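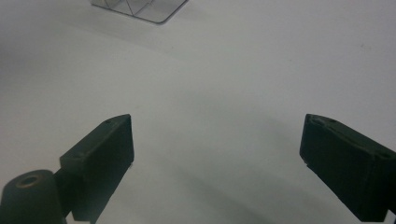
# A plain white worktop, one month in (thread)

Threads > Workshop & Desk > Surfaces

March 11, 2023

1/ Notes on living with a plain white tabletop as a general work surface. Light, cleaning, marks, joints, and what I would specify differently. Long thread. Mostly of interest if you are about to order one.

2/ Background. The old bench at Vestgate had a dark brown top. Dropped screws disappeared on it and pencil marks disappeared with them. The replacement went in during February: 2390 mm long, 30 mm thick, made up by Melnychuk to fit between the window wall and the door frame.

3/ First finding: a white top is rarely white. Toward the upper right of the photo it reads as a pale gray-white. Over at the left edge and down in the lower center it is cooler and a shade darker. Same surface, same color. The difference is all in the light.

4/ On a brown top you would never see that gradient. On white it is the first thing you see if you sort parts by color, match paint, or compare two sheets of paper that are supposed to be the same stock.

5/ A quick test for your own table. Take one sheet of plain printer paper and cut it in half. Put one half at each end. If the halves look different from where you sit, the light is uneven enough to affect color judgments. Swap the halves to rule out the paper.

6/ Our room has window light from one side and a Nimbridge strip overhead. The two don't agree on color. Where both reach the top you get a mix, and where one dominates you get that one. Warmer bulbs in the strip made the disagreement worse. Went back to the neutral ones the next morning.

7/ What helped most was moving the strip toward the dim end. That cost an extra bracket and one wrongly drilled hole in the ceiling. It doesn't make the surface uniform. It makes the step from one end to the other small enough to work with.

8/ What didn't help: a brighter tube. All parts of the top got brighter together and the ratio stayed where it was. Obvious in hindsight.

9/ Glare. Gloss white is tiring under an overhead strip. If you have a choice, ask for matte or satin and ask for a sample big enough to put a mug on. The small color chips suppliers mail out tell you the color and very little about reflection.

10/ Tilt the sample toward the lamp. If you can make out the shape of the tube in it, you will be looking at that tube all afternoon.

11/ Shadows. White shows them clearly, which I now count as useful. When setting something down on a mark, the shadow closes up under the edge as the object meets the surface. On the dark bench I did this by feel.

12/ Contrast works in your favor with dark objects. Dark green or black parts stand out against white with a clean outline and you can judge a gap between two of them by eye. White and clear parts are the opposite problem. Nylon washers on a white top are as bad as steel screws on the brown one.

13/ For those I keep a sheet of mid-gray card in the drawer. It comes out when the small pale stuff does and goes back afterward. Cheaper than a second bench.

14/ Cleaning, daily. Dry microfiber first to lift grit, then a damp cloth, then a dry one. Skipping the first pass is how fine scratches get started. They don't show much from above, but they hold dirt, and then they show.

15/ Cleaning, weekly. A few drops of dish soap in warm water. Wipe with the long direction of the top, rinse the cloth, wipe again with plain water. Soap left behind dries to a film that feels slightly tacky and collects lint.

16/ We tried the Cluneo surface spray for 2 weeks. It cuts grease fine. It also left streaks under side light unless wiped off with a second cloth, at which point soap and water takes the same time. The rest of the bottle is under the sink.

17/ Marks so far, in order of annoyance:
– rubber feet (gray rings, slow to shift)
– ballpoint
– blue transfer from a cutting mat
– coffee
– graphite, which is everywhere and comes off with anything

18/ Rubber feet deserve their own post. Some rubber leaves a stain on pale surfaces that cleaning doesn't touch, as it has gone into the finish. Put a cork or felt pad under anything that will stay put. A monitor stand can do it in a month.

19/ Ballpoint: isopropyl alcohol on a cotton swab, working from the outside of the mark in. Test somewhere hidden first. Most cured factory finishes tolerate it. Some hand-applied paints will soften, and then you have a dull patch the size of the swab.

20/ Melamine sponges. They work by abrasion. On a matte top a few hard passes will leave a shinier spot, visible forever from one particular chair. I use one on the legs and keep it off the top.

21/ Yellowing. Depends on the finish and the amount of sun. Too early to say here. I have a card taped flat under a shelf bracket near the window and will lift it next year to compare. If there is an edge under it, that answers the question.

22/ Edges go before the middle does. Forearms, belt buckles, chair arms. Ask how the front edge is finished and whether it can be repaired on its own. Ours has a small radius on it, requested. A sharp edge looks tidier in a drawing and is unpleasant to lean on by mid-afternoon.

23/ Flatness. Lay a long straightedge across, then lengthwise, then on both diagonals, with a light behind it. A white top makes this harder than you would expect: light bounces up off the surface and fills the gap you are looking for. Feeler gauges are easier to trust.

24/ Ours had a slight hollow over the middle support. Fixed with shims between the top and the frame, then the screws backed off and retightened from the center outward. 30 minutes, most of it on the floor looking up.

25/ Screws into the underside: work out the length twice. Top thickness, minus bracket thickness if any, minus a margin. I leave 5 mm. A point coming through, or even a bump, can't be hidden on a plain white surface. Wood grain would forgive it.

26/ Same goes for filler. White filler next to white finish is two whites. Get touch-up from whoever made the top and ask for it when you order, as the color can drift between batches.

27/ Taping things down. Low-tack masking tape is fine for an afternoon. Left in sun it bakes on. Pull it back low, flat against itself, slowly. Any adhesive left behind will come up with a bit of cooking oil, then soap to get the oil off.

28/ Pencil lines straight on the surface are underrated. Layouts, alignment marks, tally marks, a phone number. All gone with a damp cloth. Use a soft lead and don't press. Hard leads leave a groove that catches the light later.

29/ Dust. You will see more of it. I don't think there is more of it. The dark bench showed pale dust and hid everything else; this one shows the dark fluff and hides the sanding residue. Run a palm across before putting down anything with a polished face.

30/ Noise, which I hadn't considered. The new top is stiffer than the old one and things land on it with a sharp knock. Felt under the frame feet took some of that out. A mat would take out more and would cover the surface I paid for.

31/ What I would specify differently: same color, same matte, cable cutout moved to the back left corner, and an upstand along the wall. Pens roll under the window wall end and have to be fished out with a ruler.

32/ Would I go for light gray instead? Considered it. Light gray is easier on the eyes and shows less graphite. It is worse for paper and for photographs of small parts, and I do a lot of both. For a bench used mainly for assembly, gray is probably the better order.

33/ A few people asked about cost. I won't post the invoice. The made-to-length part was the expensive part. A stock size with a gap at one end would have been a good deal less, and a strip of trim covers a gap.

34/ Two corrections from the replies. One, neutral detergent is what I should have said in 15, and most dish soap is close enough. Two, some satin finishes can't take alcohol at all, cured or otherwise. Check the care sheet before trying 19.

35/ Will add to this when the card near the window comes down.

Filed under: Worktops, Lighting, Care & Cleaning

Contact | © 2023 All posts remain with their author | Back to top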